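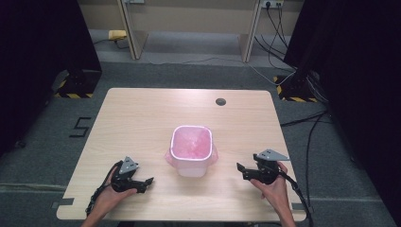
The bin with the bag in it, both grippers in hand, cables trailing down.

This site uses cookies to keep you signed in to the list archive. Accept | Settings

Subject: Re: [handheld-grippers] jaw drifts after cable change
List: Tratlow users

> We changed the cable on our left gripper in January and now the
> jaw opening reads wrong after some time. At the start it is fine.
> After 12 bag tasks the closed position is 3 mm away from zero.
> Right gripper is same model, old cable, no problem. Did anybody
> see this? Is it the encoder?

Hello,

we had the same at the Prirnell station, and for us it was not the encoder. Please check the cable first before you open the housing.

The cable on these grippers goes from the body down past the hand. When you work with a bin in the middle of the table, the two grippers come from the sides and stay low, so the cable bends at the same place each time. Our new cable was a little stiffer than the old one. It pulled on the connector and the connector moved in its seat.

What we do now:

Loosen the triangular plate on top, only the small screws, and look if the body moved under it. Ours had moved a little. Tighten it again with the jaws closed.

Leave a loop of slack at the hand. We tape it to the body, but not on the fingers.

Set the zero with the jaws closed and empty. A piece of bag film between the fingers is enough to give you a wrong zero - we made this mistake two times.

We use Dreltura cable and change it at 2,000 cycles. The old interval was 3,000, and that was too long for the bag work. For hard objects I think it can stay at 3,000.

If it still drifts after this, swap the cables left and right and run the same 12 tasks. When the error goes with the cable, you have your answer. When it stays on the left, then I would look at the encoder, and the Watkins tool can read it without opening anything.

Please write which connector you have, the straight one or the angled. I only know the straight one.

Regards from Prirnell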